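# Teleop demos in simulation: gripper keeps landing short of the object. Operator or setup?

**Halima Temba**

I record demonstrations by remote control for a pick and place task in a simulated bedroom. Objects get dropped on the bed at random and the operator picks up the one named in the prompt. 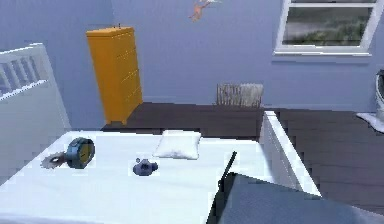 The robot is driven with a pair of handheld controllers and the operator watches the head view on a normal flat monitor. No headset. The problem is the last part of the reach. I line up over the object, close the gripper, and it closes in front of the object. Then I back up and try again. Usually the second or third try works. The alarm clock is the worst one because it lands tipped over more often than not, and I can't tell how far away the near edge is. The saw blade is bad for a different reason: it lies flat, and the fingers push it along the sheet.

Out of my last batch of 38 recordings, only 7 had a clean grasp on the first try. My lead at Tukberg says to keep the ones with retries in them because the policy should learn to recover. The person who trains the policy says the opposite. I don't mind re-recording, but I would like to know what to fix first.

Things I have already tried:

- Lowered the controller scaling so my hand moves more than the robot's hand does. It helped a little with the clock and made everything slow.
- Moved my chair closer to the monitor. No difference.
- Turned shadows up in the renderer. The small pillow is easier now. The flat things are the same.

The machine is from 2016 and has an old graphics card, so I can't turn everything on at once. The control software is a fork of Vurngate, if that matters.

**Thanasis Theodorakopoulos**

It's mostly the view. With one camera on a flat screen you have almost no depth information for the last few inches, and you are guessing from the size of the object and the shadow. Everyone lands short at first. I did too.

What I would do, in this order:

1. Add a wrist camera to the simulated robot if it doesn't have one, and show it in a small window in the corner of the operator's screen. Low resolution is fine. You only look at it for the final approach, so your old card should manage it if you render it at half the rate of the main view.
2. Come in from above instead of along the mattress. When you approach at a low angle, the arm covers the near part of the bed and you lose sight of the fingertips exactly when you need them. Go up, move over the object, check the wrist view, then come straight down.
3. Put your controller scaling back to normal for the long move and bind the slow setting to a button. Hold it down only for the last part. Leaving it slow all the time makes long recordings, and you get tired and sloppy toward the end of a session.

For the saw blade, don't try to pinch it in the middle. Push it gently to the edge of the mattress where there is no rail, let it hang over a little, and grip the part that sticks out. This is a legitimate way to do it and the policy can learn it, but then do it the same way every time. If half of your demos slide it and the other half try to scoop it, the trained policy will often start one and switch to the other.

Also check your mattress contact settings. If the bed is a rigid box with low friction, flat objects slide much more than they would on a real sheet. I had to raise the friction on ours before anyone could pick up anything thin.

About the retries, you are both describing different things. A retry where the operator sees the miss, opens, lifts and comes back is useful. Three quick closes on nothing because you can't see are not useful, and I would throw those out. I label each episode when I stop recording: clean, recovered, or bad. It takes two seconds, and the training person can decide later what to include.

**Berkay Gökçe**

just get a headset. we got one for the Szabó project and the problem went away in a day

**Halima Temba**

Thanks, both. A headset isn't in the budget until October at the earliest, and I don't think this card would run one.

I added the wrist view this afternoon at a low rate and recorded a short set with the approach from above. The clock is much better. I can see the gap closing now. The friction on the mattress was at the default value and I have raised it, but I haven't gone back to the saw blade yet. I'll add the three labels before the next batch.

One more thing, if you are still reading. Should the wrist view go into the training data as well, or only be there for the operator?

**Thanasis Theodorakopoulos**

Record it. If you used it to decide when to close the gripper and the policy doesn't get it, the policy has to learn that timing from a view where you couldn't see it yourself. You can always drop it later.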